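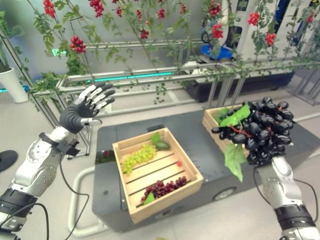 What is a raisin?

A raisin is a grape that has lost most of its water. Nothing has to be added to it. The sugar, the skin and the soft inside are all still there, packed into a smaller space.

Grapes are berries that grow on vines. A vine is a climbing plant with a woody trunk, and it needs something to hold on to. Farmers put up posts and wires, and the vine grabs the wires with thin curly stems called tendrils.

A vine rests in winter and has no leaves. In spring, buds open along the branches. By June on the Pennington farm, near the town of Plitivton, the flowers have dropped off and the grapes are hard, green and very sour. They need more warm weeks before they are ready.

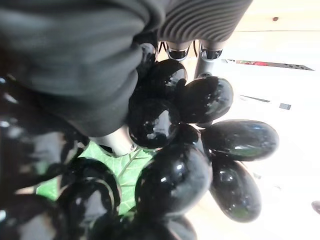

Why do grapes get sweeter as they ripen?

The leaves make sugar using sunlight, air and water, and the vine sends that sugar into the fruit. The sour acids go down at the same time. Color comes into the skin too. Green grapes turn yellowish, and dark kinds turn red, purple or nearly black.

Grapes stop getting sweeter once they are picked. A banana can ripen in your kitchen, but a grape can't. Esperanza Quintanilla, who grows grapes at Pennington, tastes a few from each row before she decides to pick.

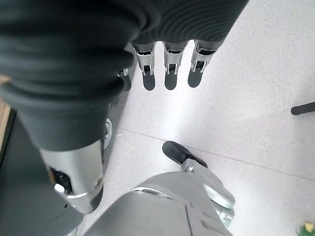 How grapes are dried

The oldest way is to lay the bunches on trays between the rows and leave them in the sun. It takes a few weeks. The grapes are turned over so both sides dry. Rain is a problem – wet fruit can go moldy.

Some farms use a drying room with warm air blowing through it. This is faster, and the weather doesn't matter.

After that the stems come off, and the raisins are washed and sorted.

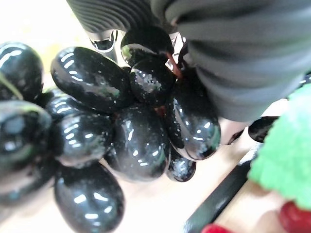 Drying changes the skin most of all. As water leaves, the inside shrinks, but the skin doesn't shrink as much, so it folds into wrinkles. Compare a raisin with the plump black grapes in the picture, which are smooth enough to shine. Fresh grapes often look duller than that, with a pale dust on them called bloom. It is a natural wax that helps keep water in, and you can rub it off with your thumb.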